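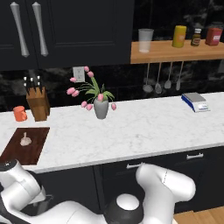
**Call for Participants: Records at Home**

The Codstead Music Archive invites adults who grew up in a household with a record player to take part in a study of family listening. The study is directed by Dr. Selamawit Shiferaw and will lead to a public collection of recorded interviews.

The Archive holds 2480 long-playing records, most of them donated by local families. The catalog lists performer, label, and pressing for each. It contains very little about the people who played them: who chose the music, which side was worn out first, whether children were allowed to touch the needle. Records at Home is intended to fill this gap while first-hand accounts can still be gathered.

## Who may apply

Applicants must:

- be 18 years of age or older;
- have lived, before the age of 16, in a home where records were played regularly;
- be able to attend one interview in person at the Archive, or by telephone if travel is difficult.

No musical training is required, and participants do not need to own any records now. All kinds of music are of interest. The current interviews lean heavily toward folk and soft rock, and the Archive would particularly welcome people whose families listened to gospel, dance bands, comedy albums, or music in languages other than English.

Siblings may apply together but will be interviewed separately. Please give the name of the other applicant on both forms.

## What participation involves

Each participant will complete a short written questionnaire and one recorded interview lasting up to 90 minutes. Before the interview, participants are asked to choose three songs or albums connected with a particular room, person, or period of their childhood. Where the Archive holds a copy, it will be played during the session. Requests should reach Leanne Haslam, Listening Room Supervisor, at least one week in advance so that the disc can be cleaned and checked.

Participants may bring their own records, sleeves, or family photographs. With written permission these will be scanned and returned the same day. Sleeves with handwriting on them – names, dates, gift messages – are of special interest.

A second, shorter interview may be offered to a small number of participants. It is optional.

## Payment and expenses

Participants receive $65.50 on completion of the interview. Local bus fares and parking at the Tan Street lot are reimbursed on presentation of a receipt. Payment is made by check and normally arrives within three weeks.

## Use of recordings

Interviews will be transcribed by Archive staff and stored in the permanent collection. Every participant will receive a copy of the transcript and may correct it, close parts of it for a fixed period, or withdraw entirely until the end of March. Names may be replaced with initials on request. Recordings will not be sold or used in advertising.

## How to apply

Application forms are available at the front desk or by mail from:

Genalyn Quiambao
Participant Coordinator, Records at Home
Codstead Music Archive
Room 13, Lallano Building

Completed forms must be received by 6th February. Please include a paragraph on one record you remember from home and how it came to be there. Spelling and style are not considered in the selection. Forms that arrive after the closing date will be kept on file for any later round of interviews.

Questions about access to the building, large-print forms, or interviews in Vietnamese should be directed to Hòa Tạ at the same address. The elevator entrance is on the north side of the building.

All applicants will be notified of the outcome in writing.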